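Linen & Laundry Board > Folding and Storage > Flat items: folding on the bed instead of a table
Started 2014-12-21, 11 replies, 199 views

hemline_tom
Small house, no laundry table. All sorting and folding gets done on the guest bed, which has a plain green cover. Whites go on top of that. The light in there is poor but white on green is easy to read, so the edges and hems show up.

Problem: flat whites end up out of square. I get a diagonal set of creases from one corner to the other, and after the second fold the hems are off by a finger width or more. On a hard table the same piece comes out straight. Mattress is a Besnard, medium firm, 11 inches deep. Iron is an Arnance, not relevant yet.

Current method is as follows.

Step 1. Spread the cloth over the cover and find the corners. One corner usually folds back on itself and leaves a doubled strip down the side. Open that out before anything else. Pull from the lower hem, with a second person on the side edge if there is one.

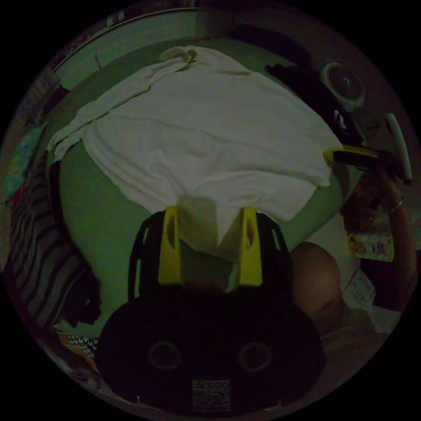
Step 2. Smooth from the center out with a flat forearm. On a mattress this is where it goes wrong. The surface gives under the arm and the cloth travels with it.

Step 3. Fold hem to hem, then side to side. Correct whatever can be corrected.

Any suggestions on step 2? I would prefer not to buy a table.

Onier_fan
Your step 2 is the cause. Center-out smoothing assumes a surface that doesn't deflect. On a bed you want edge tension only, no downward pressure. Take two adjacent corners, lift, lower, stop touching it.

pressroom
Disagree with Onier_fan in part. Edge tension works for pillowcases and tea towels. For anything the size of a sheet one person can't hold enough of the edge, and the middle stays rumpled whatever you do. Put a board under it. I use a 2 foot wide shelf offcut with a towel over it.

hemline_tom
A board on the bed is a table with extra steps.

pressroom
It costs nothing and stores under the bed. Your call.

marlow_k
What else is on the bed while you do this? I had the same complaint for a year and half of it was clutter. Anything heavier than the cloth makes a dip, and the cloth slides toward the dip.

hemline_tom
Fair question. Pillows stay on: a striped one along the side, a turquoise one with yellow and white flowers at the back. There's a folded red cloth beside them, the blue and white patterned blanket over the far edge, and a bundle of red and multicolored fabric that hasn't been sorted. The middle is clear. I pinch up a fold near the edge and draw it across from there.
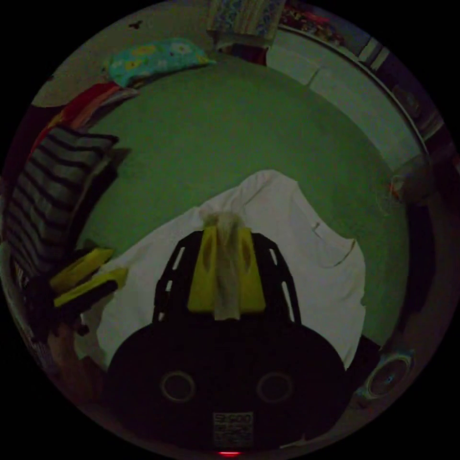 Ibsa Chala: Move the pillows off. A bed that size loses a good part of its usable width to them, and you end up working the cloth at an angle to the mattress edge. That would explain diagonal creases. Line the hem up with the mattress edge first and use it as your straight reference.

hemline_tom
The pillows have nowhere to go except the floor. I can try the hem alignment, though. I've been lining up by eye.

Onier_fan
The mattress edge isn't straight either. It's rounded over on every Besnard I've slept on. Use a seam in the cover if there is one, or baste a line of dark thread across it. Mine is 21 inches in from the foot end, which suits the things I fold most.

pressroom
The thread line is a good idea. I withdraw nothing about the board.

marlow_k
Does the same thing happen with shirts, or only with big flat pieces? If a T-shirt also comes out crooked then it isn't the bed. Side seams on cheap knits twist after washing and no surface will fix that.

hemline_tom
T-shirts are better but not right. I lay them toward one side of the bed so there's bare cover to fold into. The corner nearest the middle is the one that bunches. If I flatten it first, the far side moves. If I leave it until last, I get a crease across the shoulder. 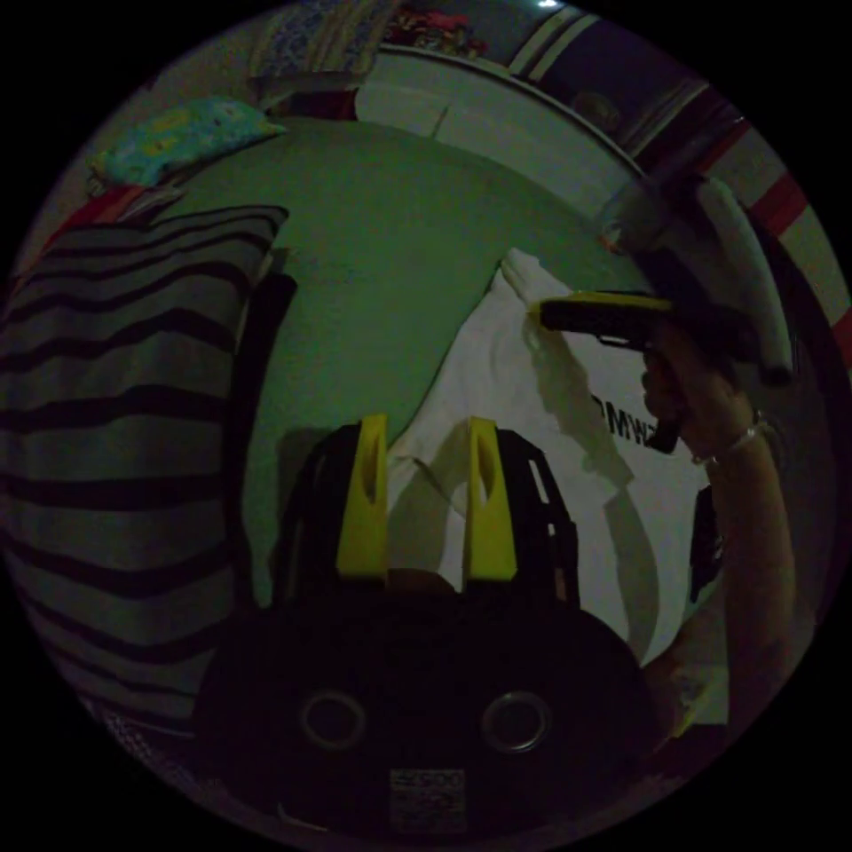 Totov_user: Flatten the bunched corner first and accept that the far side moves, then reset the far side. Two short corrections are better than one crease you have to iron out. As for the twisted seams marlow_k mentions, check by holding the shirt up by the shoulders. If the side seams swing toward the front, fold to the shoulders and ignore the hem.

marlow_k
Agree on the seams. I would still do the hem first on anything woven.

Onier_fan
Why hem first on woven?

marlow_k
Woven hems are cut on grain, or near enough. The sides can be eased to meet them. Knits stretch in both directions, so neither edge can be trusted and the shoulders are the only fixed points.

hemline_tom
Plan for now: thread line across the cover, hem to the line, no forearm, shirts from the shoulders. Will leave the pillows where they are for the first round so only one thing changes at a time.

pressroom
That's three things.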